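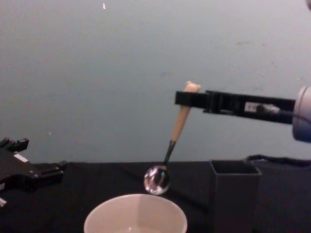
Spoon duty, with the other gripper off to the left.

Posted May 31, 2019

My mother-in-law asked me at Easter when she could expect a robot to do her ironing, and I gave her the kind of answer you give with your mouth full of potatoes, and I have felt a little guilty about it ever since. She is a serious person and it was a serious question. So when Kerubo Mrema, who I used to share an office with and who now works with robot arms all day long, said I could come by Fullside and sit in for a while if I promised to keep my elbows in, I packed a sandwich and went.

I should say up front that I'm no engineer. I spent my working life in packaging, first on the floor at Herath and then upstairs, and what I know about is boxes, tape, and how long it takes a new person to learn to fold a carton without swearing. But I do have opinions about work done with the hands, and I had a whole day, and Kerubo is patient with me.

The job they had going was a spoon and a cup. Pick the spoon up, bring it over the cup, lower it in, stir, lift it out again. If you have ever made yourself a coffee before you were properly awake you have done the whole thing with your brain switched off, and I went in assuming it would be the warm-up before something more impressive. It was not the warm-up! They had been on it since the beginning of the month, and the notebook by the keyboard had 282 tries written down in it, in two colors of pen, with little remarks next to some of them such as "rim again" and "too deep" and one that just said "oh dear."

The part I kept getting stuck on was the handle. A person holds a teaspoon in a way I had never once thought about until I had to sit and think about it. You pinch it, but it's a loose sort of pinch, and it rolls a little between your fingers, and the bowl end is allowed to wander, and when it knocks against the china you feel that and ease off before you know you've done it. The gripper has two flat fingers that close like the jaws of a vise (a gentle one, Kerubo would want me to add). Once it has the spoon, it has the spoon at that angle, and if the angle is wrong there is no shuffling it around with a thumb. The whole arm has to move to make up for it. So a tiny correction that you and I would make with one knuckle becomes a swing of the wrist and the elbow and all the rest of it, which is a lot of machinery to send after a teaspoon.

Kerubo let me drive it myself before lunch. I'd rather not go into detail. I will say that I touched the rim nine times in a row and that on the last of them she put her hand very kindly on my shoulder and asked if I wanted some tea.

Over that tea (made by a human, in the ordinary way, and very good) I asked the question I had come to ask, the ironing question, and got three different answers from three people, so I'll put them all down and let you pick.

Kerubo thinks the arms are already good enough and have been for years. In her view it's the knowing that is missing. She says you can show a machine one cup on one table under one light and get it to behave, and then somebody brings in a taller mug and you are back to the beginning of the notebook.

Oduor Kombo, who sits across from her and came over from a bottling plant, thinks it's the hands. He doesn't care how clever the thing is if it can't feel what it's holding. He made me close my eyes and pick a paper clip out of his pencil tin, and then told me to imagine doing it in oven mitts, and I have to admit that it was a persuasive bit of theater.

And Leonidas Stamatopoulos, who has been at this longest and speaks the slowest, said that people always ask about the wrong chores. He said they ask for ironing and making the bed, and those are cloth, and cloth is miserable. It has no shape until you give it one and then it loses it again. He'd start with unloading things of a known size from a place that's always the same, and he'd be quite happy if in his lifetime a machine could empty a dishwasher belonging to a family it had never met.

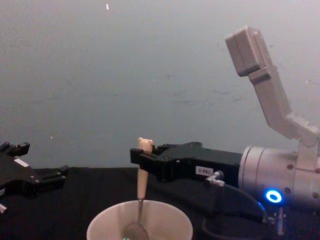

Watching the stirring for most of the afternoon, I came around to thinking that Oduor and Kerubo are describing the same trouble from opposite ends. A cup is a small target with walls. Going in from above, you need to be fairly square over the opening, and then once you are in, everything you want to do is sideways, and sideways is where the walls are. A person finds the walls by bumping them softly and uses that to know where the middle is. We stir by bumping! I went home and tested this at the kitchen counter with my eyes shut and I promise you it's true, the spoon goes tink, tink, tink all the way around and that's how you know you're still in the cup. A machine that has been brought up to avoid hitting things has had its best source of information taken away from it, poor creature. I said so to Leonidas, expecting to be corrected, and he nodded for quite a while and then said it was more or less what his next grant was about.

Now, the shop floor. This is where I had expected to be told that I was a relic, and that the folding tables I ran would all be arms by now. At Herath we did look into it. A man named Radosław Ziółkowski came over from Arnitz and spent a week with a stopwatch and a very nice leather folder, and he was honest with us, which I've always appreciated. The lines that ran one carton all day, he said, could be automated tomorrow, and they were. The short-run tables, where my people might do 36 gift boxes with a ribbon and then 51 of something with a window in it and then stop because the tissue paper hadn't come, he told us to leave alone. He came back a few years later and looked again and told us the same thing, and we had lunch.

I asked Kerubo whether he would still say that today and she thought he probably would, though she expects the ribbon to hold out longer than the window. There's a place called Zernolitz that she mentioned, where they sort returned kitchenware, and they have arms doing the easy half of the bins with a person standing by for whatever gets kicked out. She says the person standing by is busy. I'd like to go and see it if they'll have me, and if anyone reading this knows someone there, please do write, I am a very quiet guest and I bring my own sandwich.

What surprised me most is how fond I got of the thing. I had expected to be either bored or a bit spooked. But you sit next to a machine that is trying to lower a spoon into a cup and you find yourself leaning, the way you lean in the passenger seat when your kid is learning to park. I was leaning so far by the end that Oduor moved my chair back. And when Kerubo wrote down a good one in the notebook I was as pleased as if I'd had anything to do with it.

So I called my mother-in-law that evening to give her a proper answer. I told her no ironing, not for a good while, because of the cloth, and that for the time being she might get some help with a cup of tea, provided it was always the same cup and she didn't move the table. She wanted to know if it could take the bag out. I hadn't thought to ask, so I've sent Kerubo a note about it, and I'll add her reply to this post when it comes.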